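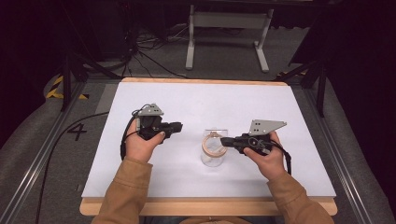
On the list, the Jostine user wrote:

> Has anyone here put real hours on the Fidport hand-held
> gripper pair? We are looking at one kit for a small lab and the
> quote came in at 3,644 for two grippers, cables, straps and the
> Rangel recording software. That is a lot for us. My main worries
> are hand fatigue and whether the jaws can deal with anything
> slippery or round. The product page shows them stacking wooden
> cubes, which tells me very little. Also, does the software run
> without an internet connection?

Yes to the hours, and I'm happy to go on at length, so get a coffee. We have had our Fidport pair since June and I like it more every week. I have no tie to them other than having paid the bill.

First, the price. The 3,644 quote is for the full kit. If you already have a machine that can record from two grippers at once, ask them for the hardware-only price. We paid 2,148 that way and added Rangel afterward on a monthly plan, mostly out of curiosity, and then kept it. The hardware-only option was not on the web page when I bought ours, so you have to write and ask.

Fatigue: better than I feared, but it depends a lot on how you hold them. Upright is easy, you just wrap your fingers around the handle and forget about it. Turned on its side with the jaw reaching in low is another story, and after 15 minutes of that my wrist wants a break. We do short runs now and swap people. The strap helps if you set it snug. One of our students has small hands and had to add foam tape to the handle, and that was enough for her. I do wish they made two handle sizes.

Slippery and round: this is where I got excited! Our current job is glass jars and rolls of masking tape on a white board, so one gripper deals with the jar while the other is free for the tape. Clear glass with a rounded base is about as mean a test as I could come up with, and the stock jaw pads hold it much better than the hard plastic ones on the Omeck unit we had on loan last year. You do have to come in level. If the jaw meets the curve at an angle the jar wants to squirt away from you, and we lost one to the floor learning that. Buy cheap jars.

Tape rolls are a joy by comparison. You can pinch the edge, or hook the inside of the ring if you open the jaw slowly, and new people pick that up in a few tries. Thin flat things are still bad. A sheet of paper lying flat on the board is close to hopeless unless a corner is already up, and coins are worse. I have asked Fidport for a narrower jaw tip and was told it is on their list, so take that for what it's worth.

Cables: long enough for a normal table, but they will find your sleeve, your elbow and the corner of everything. Run each one off its own side of the table and leave slack. Please don't do what I did and route both to the right so they'd look neat — I spent a whole afternoon untangling myself. A cordless version would get my money tomorrow.

Rangel: yes, it records fine offline. It wants to phone home once when you activate it, and then again when you update. What I like best is how quickly you can throw out a bad take. One key press, it asks once, gone. What I like least is the export, which makes a separate folder for every single take and names them by some scheme I have never worked out. We wrote a short script to rename them and I'll gladly send it to you off list.

A few odds and ends:

The metal plates on top have small holes in them, so you have somewhere to bolt things. Check your hole spacing before you order brackets. Mine were wrong and the shop would not take them back.

Redo the jaw zero at the start of each session. It takes a minute. We skipped it for a couple of days and the opening width had drifted enough to spoil 7 takes.

Support answers email, usually the next morning. They sent a replacement cable without making me prove anything, and I was very pleased about that.

Would I buy it again? Yes, and I'm trying to talk our department into a second pair so two people can work at the same time. If you are close to the end of your budget, go hardware-only and see how far you get with your own recorder before paying for Rangel.

If anyone has tried the softer pads on glass, please post. They are listed as a spare part but I can't find a single word about how long they last, and ours are starting to look shiny.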